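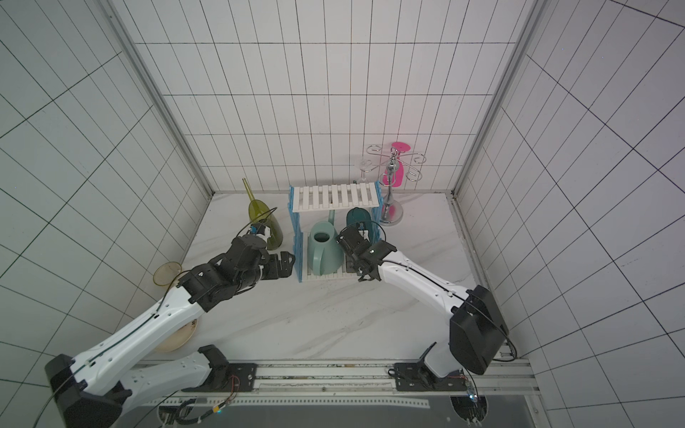 Kerstin Lenz wrote in after my last soup post to say that split peas never go soft for her, no matter how long she leaves them on the stove, and was I sure about the 37 minutes. She uses the same pot I do and buys her peas at the same kind of store, so she was a bit put out.

I was sure about the 37 minutes for my peas. I was less sure about hers, so I made the soup again over the weekend with two different bags. One was a fresh bag from the Plaso market. The other had been at the back of my cupboard since we moved to Clomdale, and I don't want to work out when that was.

The fresh peas were done on schedule. The old ones were still gritty at an hour. I kept going and they finally gave in at 122 minutes, by which point I had added water twice and the carrots had disappeared.

So, Kerstin, I would look at the age of the peas first. The other thing is salt and acid. I used to put a can of tomatoes in at the start and I've stopped doing that. They go in at the end now, or not at all.
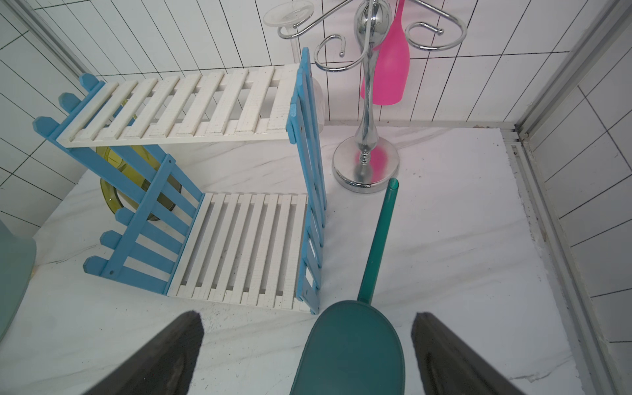

I also tried soaking, which most bags say you can skip. With the old peas, a night in cold water brought the time down to under an hour. With the fresh ones I couldn't tell the difference, and I had a bowl to wash. I won't bother again unless I know the bag is old.

My husband preferred the batch with the old peas, for what it's worth. He likes a soup with some texture – I don't, at least not that texture.

The soup itself hasn't changed much:

- 1 pound green split peas, rinsed
- 1 large onion, chopped small
- 4 carrots, sliced
- 2 stalks celery
- 9 cups water or weak stock
- 1 bay leaf
- a smoked ham hock, or a spoonful of smoked paprika if you don't eat meat

Soften the onion and celery in a little oil, add everything else, bring it to a boil and turn it down low. Stir it every so often once it starts to thicken, since it will catch on the bottom. Salt goes in after the peas are soft. If you used a ham hock, taste it first. Mine needed almost none.
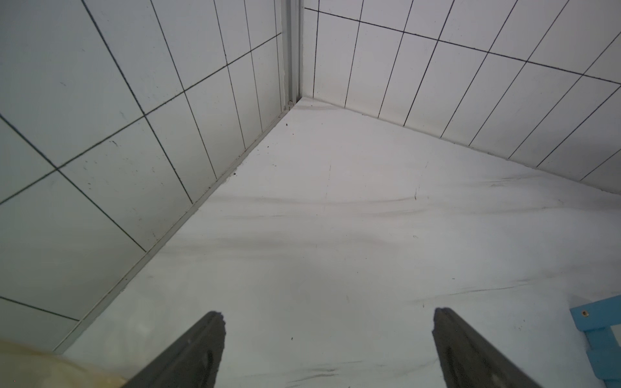 ## Leftovers

It sets solid in the fridge overnight. Add half a cup of water per bowl and warm it slowly. It freezes well too, though I leave the carrots out of any batch I plan to freeze.

Next week I'm making the rye rolls again, with less caraway this time.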